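Rapport de projet, module Communication d'entreprise
Benvinda Gouveia et Florian Brunner
Encadrant : Duarte Calado

Ce que Nerkura raconte sur la diversité de ses cadres

Notre point de départ était un épisode de Brinside, le podcast interne que Nerkura diffuse aussi au grand public. La directrice logistique, Zulmira Neves, y explique que l'entreprise « a changé de visage » en deux ans. La formule est jolie. Nous avons voulu savoir sur quoi elle reposait, et la réponse tient en peu de choses.

Corpus et méthode

Nous avons relevé 126 publications (communiqués, billets, transcriptions du podcast) mises en ligne par Nerkura et par sa filiale Brinia. Chacune a été lue par nous deux, séparément, puis classée selon qu'elle donnait un chiffre vérifiable, un témoignage ou une simple déclaration d'intention. Les désaccords ont été tranchés avec M. Calado. Le classement reste discutable, surtout pour les témoignages, souvent réécrits par le service de presse.

Seules 6 publications contiennent un chiffre, et 3 d'entre elles reprennent le même. Les postes de direction n'y sont jamais séparés des autres postes d'encadrement. Quant aux pages consacrées aux métiers de l'entrepôt, elles parlent d'automatisation et d'avenir, très peu des gens qui y travaillent.

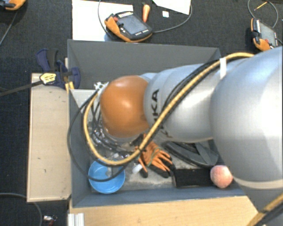 Entretien avec la communication

Bjartur Hviid, chargé de communication chez Brinia, nous a reçus en novembre dans les bureaux de Macedo. Il a défendu le podcast comme un outil de « fierté collective ». À notre question sur les promotions internes, il a répondu que les données existaient mais n'étaient pas diffusées. Nous les avons demandées par écrit et restons sans réponse.

Limites

Un seul entretien, aucun salarié de terrain interrogé. Nous ne pouvons donc pas dire que le discours est faux. Nous disons qu'il est invérifiable en l'état, et que les récompenses citées par Nerkura sur sa page d'accueil n'y changent rien, faute de critères publiés.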